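Ticket: Grarkiline wrist view goes soft and gripper "closes on nothing" during hand-guided demos
Opened by: Encarnación Ortuño
Status: Closed (with grumbling)
Priority: Medium, raised to High, lowered to Medium by someone who does not have to sort yarn 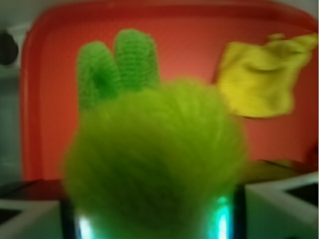
Setup, before anyone asks. One arm, Grarkiline controller, Fotovby recording software, leader handle on the desk next to it. I move the handle, the arm copies me, Fotovby saves the joint positions and the wrist camera. The task is called "soft sort": pick up a soft thing, put it in the red tray, go home. We need 200 good demonstrations before training and I had 70 when this started.

Symptom: on pom-poms, and only on pom-poms, Fotovby marks the episode as failed with the message GRASP NOT CONFIRMED. The arm is holding the pom-pom when it says this. I have watched it hold the pom-pom while reading the message aloud to it.

Steps to reproduce:
1. Start a new episode in Fotovby, task soft sort.
2. Drive the gripper over a pom-pom and squeeze the trigger on the handle.
3. Lift.
4. Read the message.

Expected: episode saved as a success.
Got: episode saved in the failed folder, next to the ones where I really did miss.

-----

Reply from support (Mercado desk):
Thank you for contacting us. Have you tried restarting the controller?

-----

Encarnación:
Yes. Before opening the ticket, after opening the ticket, and once more just now out of respect for the process. Same result.

-----

Reply from support:
Please confirm the gripper is calibrated. Please also attach the log from a failing episode.

-----

Encarnación:
Calibrated this morning, fully open to fully closed, no object. Log attached. The part I care about:

grip_cmd closed
grip_pos closed (within tolerance)
object_present = false
episode_result = fail

So the gripper reports that it got nearly all the way shut, and the software concludes that there can't be anything in there. That is a fair conclusion if you sort bricks. A pom-pom is mostly air with ambitions. It squashes down to very little and still hangs on fine.

While I'm here, second complaint. With a pom-pom in the fingers, the wrist view is a big lime-green blur across the lower half. I can still see the tray behind it but placing is guesswork, so I end up leaning over to look at the real tray with my real eyes. Fotovby doesn't record my eyes. I would like to know if that is going to matter for training.

-----

Reply from support:
Escalated to the Grostard integration team. Regarding the blur, please clean the lens.

-----

Encarnación:
Lens cleaned. The pom-pom remains fuzzy.

-----

Reply from Grostard integration:
Hi, I've read the log. Your diagnosis is right and the lens is innocent. The wrist camera can't focus on something that close, and the lens we ship has no adjustment for it.

For the grasp check: object_present is worked out from finger position alone unless you turn on the motor load check. It's off by default. Go to Settings, Gripper, Grasp check and change "position" to "position or load". Then set the load threshold. The default is 3,000 in the controller's own units, which suits hard objects. Try lower until pom-poms pass and an empty close still fails.

For placing: you're correct to worry. If you steer by something the cameras don't record, the policy is being shown decisions with the reason missing. Add a second camera looking down at the tray, and drive from the screen only. Stand where you can't see the tray if you have to.

-----

Encarnación:
Done, with notes for whoever inherits this.

Load check on. I walked the threshold down in steps with a pom-pom, then closed on nothing after each step. There is a point where pom-poms pass and empty air fails. Below it, empty air also passes, which made for a very cheerful afternoon of perfect scores until I noticed.

Thin cloth is still borderline. If you take it flat by one layer, the load barely moves. If you pinch it at a fold it passes every time, so I now pinch at a fold. I realize I have been trained by the robot.

Overhead camera added and the desk turned so the tray is behind my monitor. My first 3 episodes driving from the screen were dreadful and I deleted them. After that it got easier – slower, but I stopped doing the little corrections in midair.

Remaining questions:
- Can the failed pom-pom episodes be relabeled? I'd like them back.
- Do the old episodes mix with the new ones now that there's a second camera?

-----

Reply from Grostard integration:
Relabel: yes. Select them in the episode list, Edit, Result. Watch each one through first, please.

Mixing: no. The old ones have one camera stream and the new ones have two, and Fotovby will refuse to build a training set from both. You can keep the old set for a wrist-only policy, but I'd start again at zero.

-----

Encarnación:
So the answer to "can I have them back" is yes, and the answer to "can I use them" is no. Starting again at zero. Please close the ticket, and please consider changing GRASP NOT CONFIRMED to say which check failed.

-----

Reply from support (Mercado desk):
Feature request logged for the September release. Ticket closed. Please rate your experience.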